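Section 4: Setting out the drinks station

These steps cover the home bar layout used in the Tindall course notes. Read them through once before you start. You will need the Latel paper roll, a roll of blue masking tape, scissors, and the glassware and tools from your kit box. Glasses are packed separately from the metal tools.

### 4.1 Covering the table

1. Clear the table and wipe it down. Let it dry fully.
2. Unroll the brown paper across the width of the table. If one sheet does not reach, overlap the next by a hand's width and tape it from underneath.
3. Smooth the paper from the middle outwards. A few creases will remain and do no harm.
4. Fold any excess under the table edge and fix it there.

**Caution:** Do not leave a raised lip of paper where a glass will stand. A stemmed glass will rock on it.

### 4.2 Placing the items

1. Put the tray at the back of the table, near the centre, and stand the wine glass on it.
2. Fold the polishing cloth and lay it to the right of the tray.
3. Fill the bowl with ice to just below the rim and set it beyond the cloth. The scoop goes next to the bowl with its handle towards you.
4. Lay the muddler on the left side, in a cell of its own.
5. Keep the rack at the far left.

Any small tray with a flat base will do. The one used here is a cream plastic tray marked TAIJI BEAR, and it holds one glass comfortably.

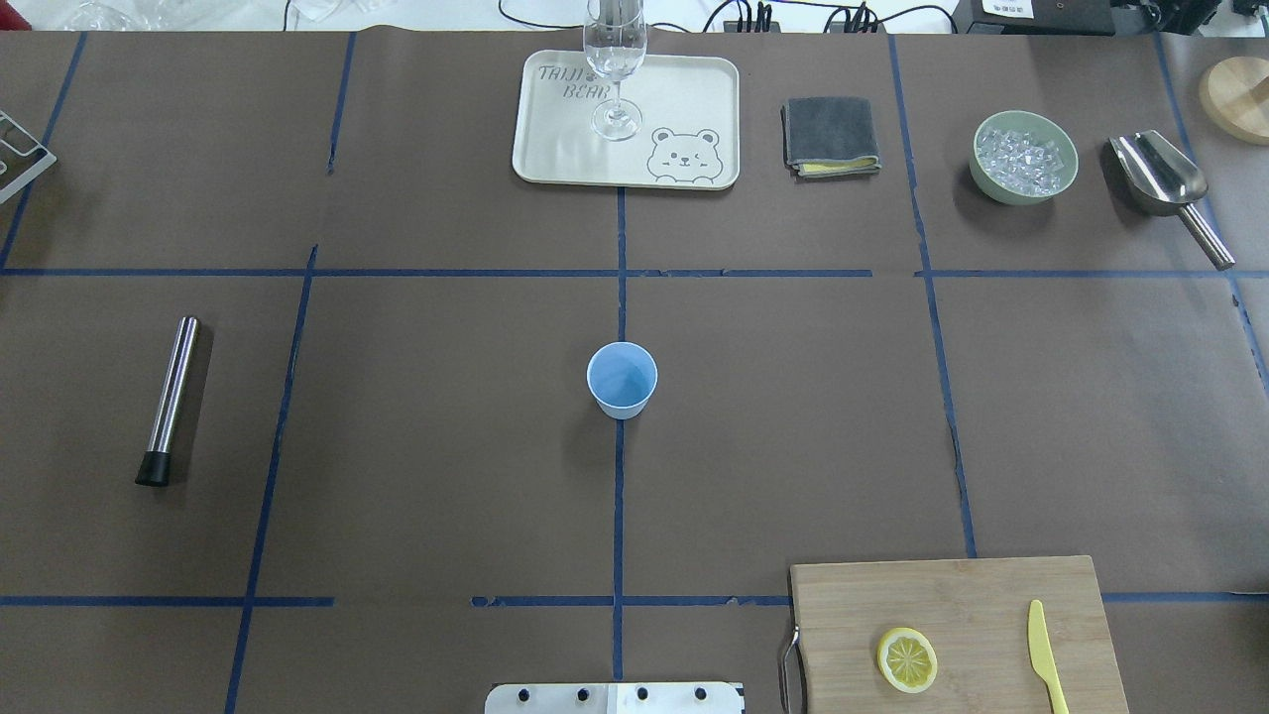
Cinzia Costa: I would put the ice on the left if you are left-handed. I had to reach across the glass every time until I swapped the two sides over.

Left-handed users may reverse the whole layout. Move the muddler and rack as well as the ice, or you will end up with everything crowded at one end.

**Note:** Ice should go out last. Once it is in the bowl, have the drinks ready to make. Tip away any meltwater before topping up.

### 4.3 Tape lines

It is easier to tape the table before anything is put on it. If you have already set out the glass and tools, take them off again.

1. Run the two long lines first, one towards the back and one near the front edge.
2. Add the shorter lines between them. They need not be perfectly square, but each cell should be large enough for the item it will hold.
3. Where two strips meet, let one pass over the other and press the crossing flat with your thumb.
4. Cut the ends with scissors if you want them tidy. Torn ends hold just as well.
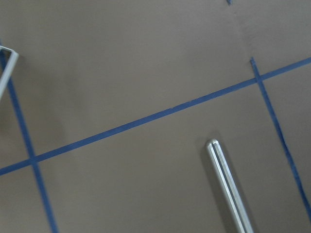 5. Go over each strip once more with a dry cloth, working from the middle to the ends. Replace any piece that lifts.

**Caution:** Do not peel tape off the paper to move it. The top layer of the paper comes away with it. Lay a new strip and leave the old one where it is.

### 4.4 Clearing away

1. Empty the ice bowl into the sink and dry the scoop.
2. Wash the glass by hand and polish it with the folded cloth.
3. Rinse the muddler, paying attention to the join between the tip and the shaft.
4. Wipe the tray on both sides.
5. Roll the paper up with the tape still attached. If it is dry and unmarked it can be used again.

Replacement paper is order number 827. Replacement tape is order number 515. Both are listed under Bolatard in the parts table at the back of this guide.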